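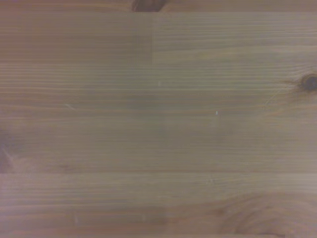 Print this page
E-mail this article
Search this site Enter keywords Go

3.2 Care of table surfaces in shared kitchens

The second part of the study dealt with how people look after tables that several households use. Interviews were held in three housing blocks in Graltau during August, all of them run by the Mekonnen housing trust. Each block has one kitchen per floor, and each kitchen has a long softwood table bought when the blocks were refitted. Eyerusalem Beyene carried out the interviews and Thịnh Lục coded the answers. Both authors then read the full set of transcripts and settled differences by discussion.

Of the 23 residents who agreed to take part, 20 completed both interviews. The other three moved out before the second visit and their answers are left out of Figure 2.

Most residents said they wiped the table after eating. Fewer could say when it had last been oiled, or who had done it. Oil and cloths were kept in a locked cupboard on the ground floor, and the key was held at the Sikis Street office, which closes at four. Residents who worked in the day said they had never been inside the cupboard. One woman had bought her own oil and used it on the end of the table where her children sat — she did not treat the rest, as she thought her neighbours might object to the smell.

Figure 2. Reported care of the shared table, by length of stay. Residents are grouped as under one year, one to three years, and over three years. Answers of "don't know" are shown separately.

Length of stay made a clear difference to oiling but very little to wiping. Those who had lived in a block for over three years were the most likely to have oiled the table themselves, and they also named more kinds of damage: ring marks, scorching, raised grain, and dents around knots. Newer residents spoke mainly of stains. Several used the word "dirty" for marks that older residents called "worn", and the two groups did not agree on whether such marks should be sanded out.

Cost came up less often than we had expected. The trust allows each floor 300 a year for upkeep of the kitchen, and in two of the blocks part of this had not been spent. In the third, Claltum House, the money had gone on a replacement hob.

The answers on sanding were too few to group by block. They are taken up again in section 3.4, together with the notes from the residents' meetings.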